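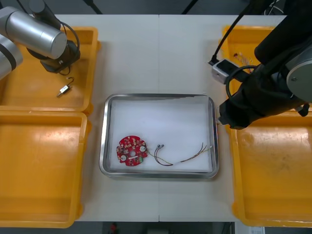 Kayode Okoro
Aug 26, 2022

Keeping Small Parts Where You Can Find Them

My mother-in-law kept every spare screw she ever owned in one big coffee can, and when you needed one you dumped the whole can out on a newspaper and went fishing. I did it her way for years, and I still have a soft spot for that sound. But I lost most of an evening in March looking for one little spring from a lamp switch, and after that I cleaned off the bench and started over.

Start with shallow bins

Deep boxes swallow things. Go for something you can see the bottom of, in a bright color if you can get it, and use as many as you have room for. Dark parts and shiny parts both show up nicely on yellow. Mine came from the Danladi hardware store, and I wish I'd bought a few more while they had them.

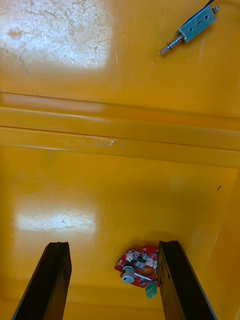

Don't sort too fine, though. I once had a separate box for every length of wood screw and I gave up on it inside a month - wood screws, machine screws, electrical bits and "odd things" is plenty for most houses. The odd things bin will fill up first. Let it, and go through it when the weather is bad and there's a pot of something on the stove.

Wipe before you put away

Dust and old grease travel from one part to the next. A rag with a drop of dish soap does fine on plastic bins and plain metal parts, as long as you dry them well. Keep the wet rag away from anything electrical; a soft, dry paintbrush is what you want there.

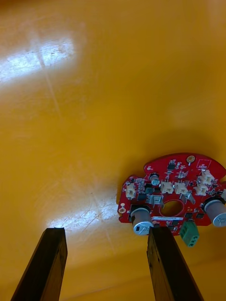 Scratches in the plastic don't hurt anything, so please don't scrub at them. I used to go after mine with a scouring pad and all I got was more scratches and a sore thumb. If a bin smells of oil, leave it in the sun with baking soda in it for an afternoon.

Label the front edge

Masking tape and a fat marker. My neighbor Reece Dawber bought a label maker and loves it (he has labeled the dog's leash hook), but tape peels off clean when you change your mind, and you will!

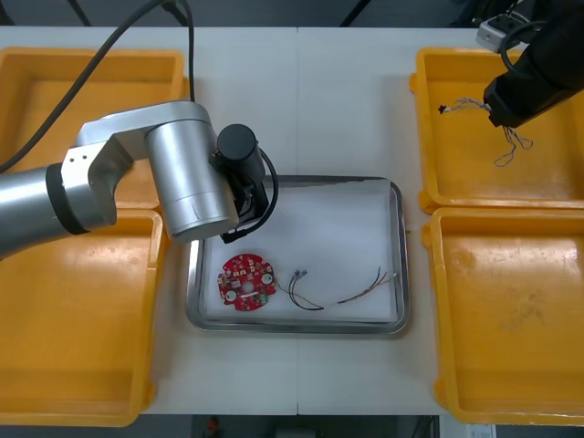

Put a limit on it

When a bin won't take any more, something has to go. I gave away roughly 1,000 screws last year and haven't missed a single one. The repair table at the Nindumport library takes them, bagged by size if you can manage it, and they're glad of hinges too.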